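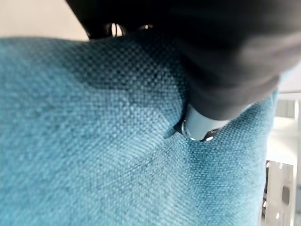

Figure 4. Teal-blue woven cloth, bunched and creased, with a soft fold running across it.

4. Cushions, seats and the evening round

4.1 What gets tidied first

We had expected, when we began visiting households in Plistivham, that the kitchen would take up most of our notes. People spoke of the kitchen readily enough, and with some pride, but when we asked them to keep a diary of the small jobs they did between supper and bed, it was the sofa that kept turning up. Of the 3,000 diary lines we collected, 604 dealt with the sofa or with something that lived on it – a cushion put back, a throw folded, crumbs brushed into a hand, a child's sock fished out from the gap at the side. We have given the sofa a section of its own for that reason, and we hope the reader will forgive its length.

The jobs were rarely thought of as jobs. One woman on the Zirnik estate told us at first that she did no tidying at all in the evenings, and then, while walking us to the door, stopped to straighten two cushions and smooth the seat with the flat of her hand. She laughed when we pointed it out. A good many of our diary keepers left such things out in the first few days and began to write them down later, so the early diary lines almost certainly undercount them. We did not try to correct for this.

4.2 Where the cushions go

Loose cushions travel. They are pushed aside to make room for a tray, hugged during a film, tucked behind a sore back and dropped on the floor by whoever gets up last. In all 13 households, returning them was the most common sofa job, and in most it was done by the person who went to bed last. The resting place mattered a good deal. Some people liked a cushion at each end and a clear stretch of seat between; others wanted them gathered together in the corner by the armrest, ready for reading. Where two adults held different views, the diaries show the cushions going back and forth between the two arrangements for weeks on end, without a word being said about it so far as we could learn. 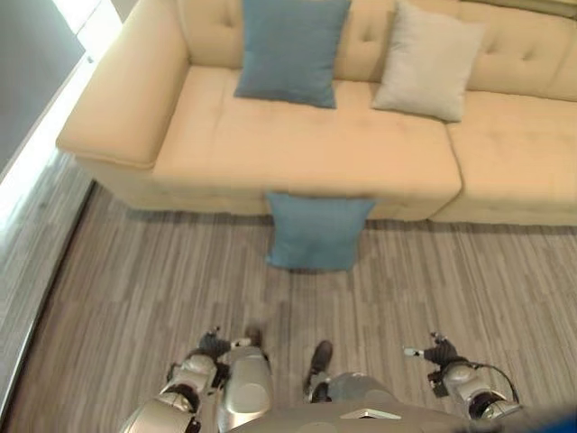 How often should a cushion cover be washed?
Every couple of months suits most homes, and rather more often where there are pets or small children, provided the care label allows it.

We put that question to every household, in those words, near the end of the first visit, and the answer printed with it is the one we gave when people turned it round and asked us. Their own replies were much more varied. Several keepers said they washed covers when visitors were expected, and one said September, when the windows were done as well, and could not be drawn any further. Plain pale covers were washed more often than dark or mottled ones. We do not believe they were dirtier, only that the marks were easier to see, and two people admitted to having bought a speckled cloth for exactly that reason.

4.3 Pressing, plumping and smoothing

Words for handling a cushion proved harder to pin down than we had thought. We began with a single entry in our coding book, "plump", and soon had to divide it. Following the scheme we call the Lévesque list, after the road where we did our pilot visits, we settled on 4 actions: plumping (both hands, from the sides), smoothing (a flat palm across the face), turning, and pressing, by which we mean a short push at one place with the fingertips. Pressing was the one our diary keepers left out most often and did most often in front of us. They pressed to feel whether the filling had gone lumpy, or to see how quickly the cloth came back, or out of nothing more than habit while they were talking.
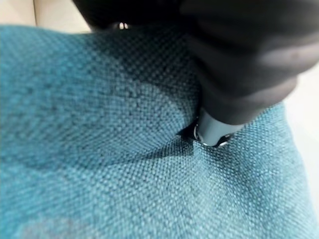
Figure 5. Dimple and sharp crease in a coarse teal weave under pressure at one point.

A coarse weave of the kind in Figure 5 bends visibly at the place where it is pushed, and people with that sort of cover tended to finish with a smoothing stroke. Those with velvets smoothed too, though for them it was a question of getting the pile to lie one way, and they could be quite particular about the direction. On smooth cloth the stroke was often left out. We mention the difference because earlier versions of our coding book treated smoothing as a matter of temperament, the mark of a tidy sort of person, and the covers themselves seem to us to deserve a fair share of the credit.

4.4 Soft things that are not cushions
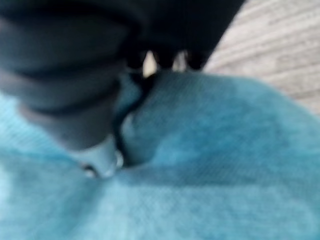

Photograph: Xuelian Shi

Towels, blankets and the odd dressing gown made up the rest of the sofa lines. A towel in particular has no settled place in a sitting room, and ours were there for every reason imaginable – drying hair by the fire, covering a seat after the garden, waiting to be folded with the rest of the wash. Folding on the sofa was very common, and several people preferred it to the bed or the table, which they found too low or too full. The difficulty was that a pile once folded would sit there all evening, with the household arranging itself politely around it.

We coded such piles as tidied if they had been folded, wherever they were left. Our second reader, working from the Bindis set of diaries, at first coded them as tidied only when they had been carried away, and the two sets could not be compared until we had gone back over every towel together. It took most of an afternoon. The rule we agreed was that folding and carrying away are separate jobs and should be given separate lines, and the counts in the next section have been made on that footing.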